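Chapter 6
Standby Power and the Trouble with Household Averages

In this chapter
6.1 What "off" means on an appliance
6.2 Where the usual figures come from
6.3 Measuring small loads
6.4 Do savings claims hold up?
6.5 Case study: the Grolcombe survey

Few pieces of household advice are repeated as often as the instruction to unplug things. It shows up in utility mailers, school handouts, and the back pages of appliance manuals. The reader is told that devices draw power even when they are switched off, that this adds up over a year, and that a careful family can save real money by pulling the plug. The first of these claims is true for many devices. The second is true in the way that anything adds up if you wait long enough. The third depends on numbers that the advice almost never supplies.

This chapter asks you to be hard on those numbers. By the time you reach section 6.4 you should be able to take a savings claim from an advertisement, work out what it assumes, and decide whether the assumptions are fair. You will need the relation between power, time, and energy from Chapter 2, and it would help to look again at the discussion of averages in Chapter 4.

Start with a claim that has been softened for use here but is close to one we found in print. A leaflet from a company called Jumico told customers that the typical home "wastes" 300 kilowatt-hours a year on standby. No source was given. When Consuelo Espinoza, then a graduate student, wrote to ask for one, she was sent a second leaflet, which cited the first. She went on to run the Grolcombe survey, and we return to her results at the end of the chapter.

Suppose for the moment that the figure is right. What does "typical" mean? A few homes with old set-top boxes, a second refrigerator counted by mistake, and a workshop full of chargers can pull an average well above what most households would ever see. What does "wastes" mean? A clock on an oven uses power all day, and some people look at it. A router left on overnight may be doing nothing, or it may be carrying a phone call. To call all of this waste is a judgment, and it has been slipped in before any measuring was done.

Now look at the arithmetic. A device that draws a steady 1 watt uses 8.76 kilowatt-hours in a year of 365 days. To reach 300 kilowatt-hours, a home would need a constant standby load of a little over 34 watts. Is that possible? Certainly. Is it typical? The leaflet cannot tell us, and neither can common sense, which has a poor record with small quantities that run for a long time.

Meters bring problems of their own. Many inexpensive plug-in meters are built for loads of hundreds of watts and do badly near zero. The Skolleo meter used in some of the exercises shows whole watts only, so a reading of 0 and a true load of 0.4 watts look the same on its display. A student who records ten such zeros and adds them up will get zero. The house may be using 4 watts. Measuring several devices together on one outlet helps with this, although you then lose track of which device is responsible for what.
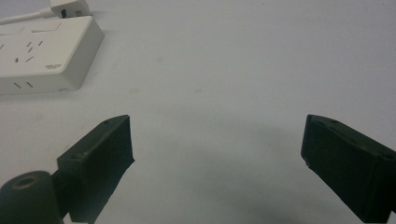
Figure 6.1 A power strip on a tabletop. Standby loads are often measured for a whole strip at a time.

The same caution applies to products sold as the cure. So-called smart strips cut power to some outlets when a main device is turned off. They also contain a circuit that has to stay awake to do this, and that circuit draws power. An early Fakhoury model is a useful one to argue about in class. Its box promised a saving but left out the strip's own consumption, and the test behind the promise used a desktop computer with 17 watts of standby load. Repeat the sum with a load of 2 watts and the purchase looks very different.

None of this shows that unplugging is pointless. In some homes it clearly pays, and section 6.4 works through one. Our complaint is with advice that gives everyone the same answer without asking what is plugged in.

Before you read on

1. Find a printed or online claim about standby power. Write down every number in it and, beside each one, the source given. If there is no source, write "none."

2. A device draws 3 watts on standby for 20 hours a day. Calculate its standby energy use over 260 days.

3. List the devices in one room that you believe draw power when switched off. Keep the list. You will check it with a meter in section 6.3.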